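Larstead Laundry Service - Frequently Asked Questions
Last revised February 25, 2018

What is the weight limit per bag?
Each bag may hold up to 6 kg of dry laundry. Heavier bags are split at the depot and billed as two.

How are patterned and dark fabrics washed?
Dark prints are washed cold with Nastanell liquid detergent and no bleach. 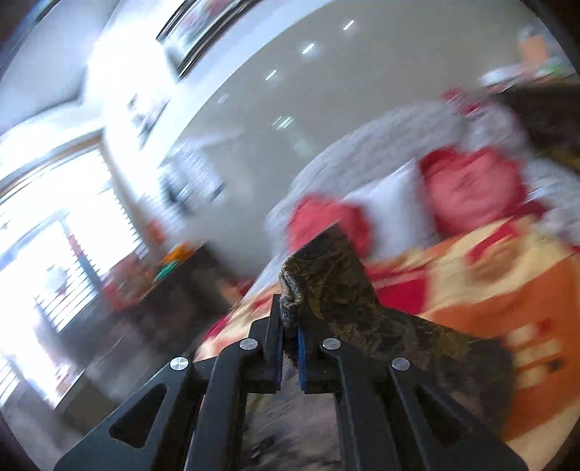 Garments with a care label that forbids machine washing are returned unwashed. Items with no label are treated as cotton - tell us in the order notes if that is wrong.

Do you sort my laundry?
Yes, into lights, darks and bedding. Shirts and dresses should be unbuttoned and turned inside out before pickup. Check all pockets.
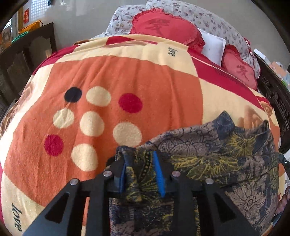

Can I send quilts and blankets?
Yes. Bedding is priced by the piece and does not count toward the bag limit. Allow 3 working days. Quilts are washed alone in the large drums, which spin at a lower speed.
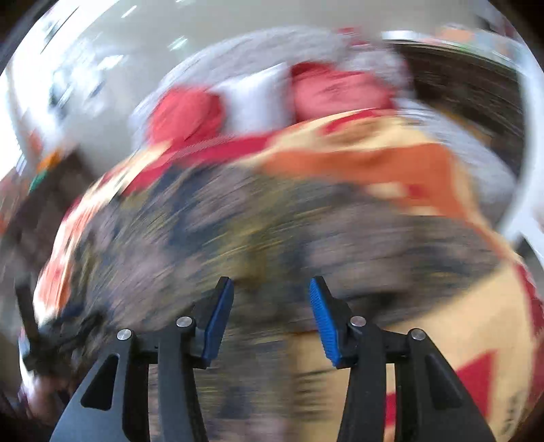

Down filling adds one day for drying. Wool blankets go to our Ezeani site for wet cleaning and follow the price list for that site.

Will the colors run?
Bright new fabrics may lose dye in the first few washes. Select "wash separately" for these.
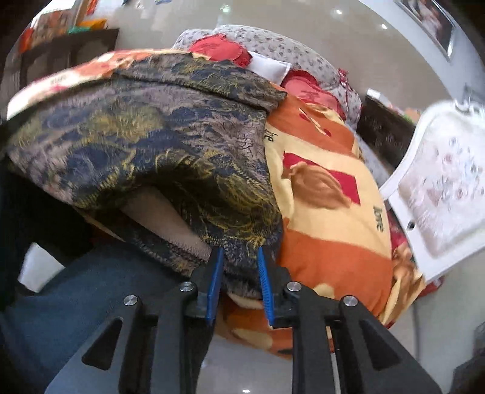 The separate wash has a fixed charge of 200 points from your Flornico account, or the cash price shown at checkout. Points expire each November. The account balance is capped at 3000 points.

How do I report a missing item?
Use the claim form under "My orders" and enter the bag tag number. Claims without a tag number take longer to process.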